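Yae Onishi has run her alterations and mending shop in Ponside for long enough that people hand over a bag and leave without saying what's wrong with what's in it. She says she can usually work it out.

The shop is one long room off the main street, with the counter at the front and the machines behind. She started in Bavville, taking up trousers for a uniform supplier, and moved when the lease ran out.

"I did 68 pairs of trousers in one week there," she says. "All navy. I still don't like sewing navy at night."

Most of her work is hems, zips and linings. November is the busiest month, with formals and weddings coming one after the other, and she stops taking new jobs when the rack is full. A plain hem costs $30. Relining a coat can cost more than $100, and she tells people so before she unpicks anything.

"Some of them go home and think about it. That's fine. A few come back in winter when they've put a hand through the sleeve."
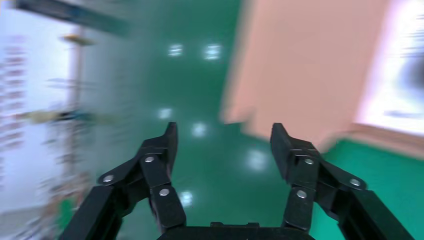 Learning the trade

Onishi was taught by her aunt, who had her sew buttons on and cut them off again for most of a school holiday. She was allowed near the machine the year after. She doesn't teach that way herself, but she does start beginners on hand sewing.

Her Saturday class was dropped when the shop got too busy, and she now takes two learners at a time, after closing. They bring their own clothes. Jeans are popular, and so are jumpers with moth holes, which she finds slow.

"People want the darn to disappear. On a fine knit you'll always see it if you look. I tell them to pick a colour they like and get on with it."

She buys thread from Yoshida, a wholesaler she has used since Bavville, and keeps the ends of old spools for tacking. The zips come from wherever has the right length.

Asked what she would like customers to do differently, she doesn't take long.

"Wash it first. And bring the shoes you'll wear with it, or I'm guessing at the hem."

The shop closes at 5 pm. Finished work is held for a month.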